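Naidoo Motor Works (official account)

Thread: The Skistamach electric delivery van. What fleet customers should know before orders open.

1/
Naidoo will open orders for the Skistamach, its first fully electric delivery van, at the end of May. This thread sets out the versions on offer, the charging arrangements, the warranty and the process for existing customers. Please read to the end before contacting your dealer.

2/
The Skistamach will be built at our Fliltitz plant, on the line that until last winter produced our mid-size diesel van. The diesel model remains available from dealer stock. It will not be restarted once that stock is sold.

3/
Two body lengths will be offered at launch, Standard and Long. Both use the same battery pack and the same front-mounted motor. The Long adds load space behind the rear axle and has a lower payload rating than the Standard. Customers who carry dense goods such as tile, bottled water or machine parts are advised to compare the two ratings before choosing.

4/
Rated range for the Standard is 209 miles with the van half loaded, at mild temperatures and on mixed roads. Range in freezing weather will be lower. Dealers will hold a printed winter table showing the expected range by temperature and load, and we ask that route planners work from that table.

5/
A heat pump is standard on every van. On early test vans it was an option, and drivers in our northern test group asked that it be fitted across the range. We agreed with them. Heated seats and a heated steering wheel are also standard – they draw far less power than heating the whole cabin on a route with frequent stops.

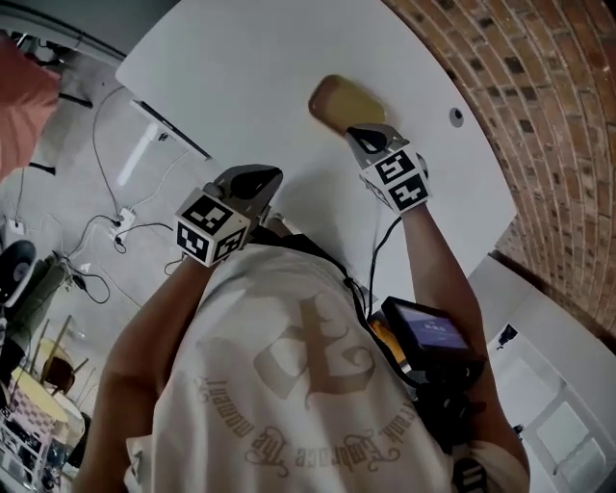 6/
On charging: every Skistamach accepts both AC depot charging and DC fast charging through a single port at the front left corner. Drivers who use curbside chargers told us that a rear port forced them to back in against traffic. The front port allows them to pull in forward.

7/
From 10 to 80 percent, a DC fast charge takes 40 minutes on a charger of sufficient output. An overnight AC charge will fill the battery from empty. Depots with limited power supply may set a cap for each vehicle, or stagger start times, using the Flikska fleet software.

8/
Flikska is included for the first 17 months of ownership and is billed per vehicle after that. It covers charge scheduling, service reminders and trip records. Customers who already use another fleet system may keep it. The van's data connection is open to outside software on request, and there is no fee for that access.

9/
Driver privacy has been raised by several customers and by driver representatives. Location records are visible to the fleet account holder only. They are deleted after the period chosen by the account holder, up to the limit in the service agreement. Naidoo does not sell trip data.

10/
The cargo area has a flat floor between the wheel housings, tie-down points on both sides and LED lighting along the full length of the roof. Side doors may be ordered on the right, or on both sides. Rear doors open to the side walls and latch there. Shelving is left to outside upfitters, and mounting drawings will be sent to them before orders open.

11/
A note for upfitters: do not drill the cargo floor. The battery sits directly beneath it. All mounting points are in the side rails and the roof bows, and they are marked on the drawings. Damage caused by drilling through the floor is excluded from the battery warranty – this will be enforced.

12/
Warranty terms. The vehicle is covered for 4 years. The battery is covered for a longer period, with a guaranteed minimum capacity, and the full schedule is printed in the order guide. Battery cover transfers to the second owner without charge, provided the service record is complete.

13/
Servicing. There is no engine oil, timing belt or exhaust system to maintain. Brake fluid, coolant, cabin filter and tires still require attention at the stated intervals. Brake pads on our test vans wore slowly under regenerative braking, but the calipers need to be cleaned and greased every year in areas where roads are salted.

14/
Not all dealers will be able to service the Skistamach on the first day. High-voltage work may be carried out only at dealers whose technicians have completed our training course. A list of those dealers will be posted from this account and updated as each one qualifies. Tires, glass and body repairs may be handled at any Naidoo dealer.

15/
Statement from Olanrewaju Ogunleye, Director of Commercial Vehicles: "Our customers run these vans six days a week and keep them for a long time. We have tested the Skistamach on their routes, with their drivers, and changed it where they told us it fell short. The step height, the port position and the mirror arms are all different from the first prototype."

16/
Existing Naidoo fleet customers may reserve before general orders open. A reservation requires a deposit for each van, refundable until a build slot is confirmed. Build slots are assigned in order of reservation. Large fleets will not be moved ahead of single-van owners.

17/
Pricing will be published when orders open. We are aware of figures circulating on dealer forums. They did not come from Naidoo and should not be used for budgeting.

18/
Customers with a diesel van currently on order may keep that order or move their deposit to a Skistamach. The request must be made in writing through the selling dealer. Please have your order number and the name of the account holder ready.

19/
Test drives will be held at the Fliltitz plant and at selected dealers. Vans will be loaded with ballast so that drivers can judge handling at working weight. A valid license is required, and drivers should wear closed shoes. Places are booked through your dealer.

20/
Questions may be posted as replies to this thread. The account is staffed from 8 a.m. to 5 p.m. on working days. Please do not post order numbers or vehicle identification numbers in public replies – send those by direct message.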